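Two hours of grippers at Gatby

13 Apr 2020
By Gwendolyn Holloway
16 comments

I went to the Gatby open day to find out which gripper we should buy, and came home with a sore thumb and a tote bag. The tote bag is excellent.

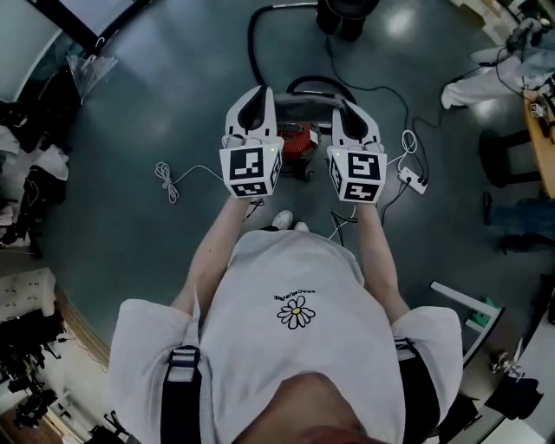 Getting in

Gatby is at the far end of a business park that also holds a tile showroom and a place that services lifts. The sign on the road points to the tiles. I asked at the tiles, and was sent round the back by a woman who had plainly done it several times that morning. Inside there was coffee, a sheet to sign and a badge with my surname spelt three-quarters right.

Visitors were split into groups and given a host. Ours was Damir Kovačević, who runs the testing side and talks quickly, as people do when they have a schedule and can see you looking at the biscuits. He had been told to give us a welcome speech. He gave us half of it, looked at the clock, and took us upstairs.

The hand-held pair

The first session was the one I had come for. Gatby collects a lot of its training data with hand-held grippers, one in each fist, no arm attached. You do the job yourself with the same fingers the robot will use later, and the markers on the cubes tell the cameras where your hands have got to. I have read a fair amount about this and assumed it would be easy. I have hands. I have used them for years.

The white pair have curved fingers with black pads on the inside, and a little green light on each body. Markers everywhere else. They sit well enough in the hand and are lighter than I had feared, though you feel it in the forearm after a while, and you become oddly formal in your movements, like someone carrying a full cup through a room of relatives.

My first task was to fold a T-shirt. I will say only that the T-shirt ended up smaller than it began. A man from a packaging firm went next and did it in one go, then did it again for anyone who had missed it.

What I learnt, between failures:

The curve of the fingers is good for anything round or baggy, and poor for picking a flat thing off a flat surface. You have to come in at a slant and scrape.

The pads grip cloth far better than they grip card.

Keep the markers where the cameras can see them. I kept tucking my right wrist under, which I apparently do in life as well, and Damir kept saying "top of the cube, please" in the tone of a patient driving instructor.

Your thumb does all the work. See above regarding thumb.

I asked how many goes it takes before a recording is any use. Damir said a new person's first 100 are mostly thrown away, and that they aim for 1000 decent ones per task before they bother training on it. I had by then done four, and felt the distance keenly.

The other grippers

Across the corridor was a bench with two rivals bolted to proper arms. The Kemine is a parallel jaw, straight and square, and has the personality of a stapler. It closed on everything they gave it with the same small thud: a bottle, a sponge, a box of screws. It did not fold anything and nobody suggested that it should. If our work were all boxes I would have stopped there and gone to look at tiles.

The Quintanilla has three fingers and a great many opinions. When it worked it was lovely to watch, rolling a bottle round so the label faced us. When it didn't, it held the bottle by the neck and thought about it. The demonstrator restarted the controller 2 times while I was there and called it "warming up" on both occasions.

I tried to be fair and asked for the same sponge, the same bottle and the same tea towel on each. The Kemine won the bottle on speed. The Quintanilla won it on style. The curved fingers, in my own hands, won the tea towel by a mile, which tells you something about the fingers and a bit about having a person on the end of them. I would want to see those same fingers on an arm for a full day before spending anyone's money. Gatby do have one set up that way, but it was booked by another group, and we saw it through a door.

Controllers, briefly

After lunch (sandwiches, cut into triangles, very hard to pick up with anything) there was a talk on the Cemulico controller. It has a clear screen and a stop button you could hit with your elbow. I liked both. The menus go down further than I was able to follow, and the speaker skipped past the one on force limits, which was the only one I wanted. I asked at the end. He promised to send me the slides. I am looking forward to the slides.

One useful thing did come up. The Cemulico will take recordings from the hand-held pair without converting them first, where the Kemine's own box wants everything in its own format and charges for the privilege. That matters more to us than half a second on a bottle.

If you are going

They run the next one in June and you need to book. Ask for the hand-held session early, before your arms are tired from carrying brochures. Wear something without dangling sleeves. Take a cloth or an awkward object from your own workplace, as they are happy to let you try it and their own sponge has had a hard life. Parking is free, but it belongs to the tiles.

Share this: 2 shares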